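Changing the cabin air filter on the Carvalho saloon

Applies to the 2.0 petrol and the hybrid, left-hand and right-hand drive. The filter sits behind the glovebox in both. Allow 20 minutes the first time.

Parts and tools

Cabin filter, pleated paper or carbon type. The Otesex carbon filter and the Flarov paper filter both fit without trimming.
Cross-head screwdriver, size 2
Plastic trim tool
Torch
Vacuum cleaner with a narrow nozzle

Before you start

Switch the ignition off and take the key out of the car. On cars with keyless entry, leave the key at least 3 metres away, or the fan may run on for a short time when the door is opened. Set the air control to fresh air before switching off. With the flap in the recirculation position the lower edge of the filter tray is harder to reach.

Removing the glovebox

1. Empty the glovebox and open it fully.
2. Unhook the damper cord on the right-hand side. It slides off its peg towards the front of the car. Let it go slowly — the cord is sprung and will disappear behind the trim.
3. Remove the two screws along the bottom edge.
4. Squeeze both side walls inwards until the stops clear the dashboard, then lower the box. The lamp lead on the higher trim level is short. Unplug it before putting any weight on it.

Removing the old filter

5. Find the filter cover, a flat black panel with a tab at each end. Press both tabs and pull the cover straight out.
6. Note the airflow arrow on the edge of the filter. It should point down. If the last person fitted it the wrong way up, ignore it and follow the arrow on the housing.
7. Draw the filter out level. Leaves collect on the top face and will fall into the fan if the filter is tilted.
8. Vacuum the housing. Do not use compressed air.

Fitting the new filter

9. Slide the new filter in with the arrow pointing down. The carbon type is stiffer and needs a slight bend at the near end to pass the bracket.
10. Refit the cover. Both tabs should click. A cover held by one tab will whistle at speeds above 70 mph or with the fan on its top setting.
11. Reconnect the lamp lead, lift the glovebox past its stops, refit the screws and hook the cord back on its peg.

Run the fan on full for a minute with the windows open. A little dust from the vents is normal with the carbon filter.

Cars built before July of the first model year have a narrower cover with a single screw in the middle. The filter is the same. Arnaldo Serrano wrote in to point out that this screw is a Torx head on some cars, so have a T20 driver to hand. 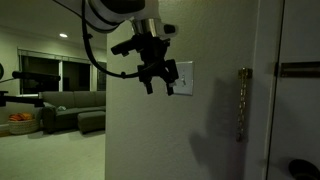
If the T20 turns without biting, the plastic thread behind it has stripped. A screw one size wider will hold the cover, provided it is no longer than the original.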